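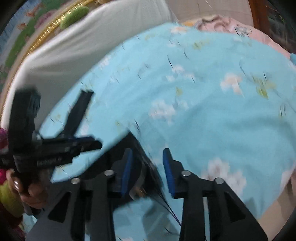

2020-07-23, workshop notebook, garden buildings

Continued with the hexagon gazebo for the Larkora order. Roof panels 1 to 4 are cut and dry fitted. Panel 5 has a small twist, I put it under weights and will look again tomorrow.

Post lengths after trimming: all six at 2,269 mm. The drawing of Aurelio says 2,270, I leave it like this. Side rails 1,314 mm between posts, except at the entrance, there it is 1,553 mm. Tayla, please do not use the old cutting list from January, it has the entrance rail too short.

Stain test on offcuts of the larch. Two coats of Skamik light brown, second coat after 18 hours. The color is more red than on the sample card. Warrick likes it, I am not sure. We must ask the customer before we open the big can.

Problem with the roof brackets: the holes do not meet the rafter angle well and the screw comes out at the side of the wood. I drilled one bracket again with the hole moved 4 mm inward and this holds better. If Paora agrees, we do the same with the other five.

Still open:
- felt shingles, one pack is missing from the delivery
- floor frame, check the diagonals again before gluing
- ask Noeline if the customer's base is already poured, and how level it is

Glue clamps are back on the wall by the band saw.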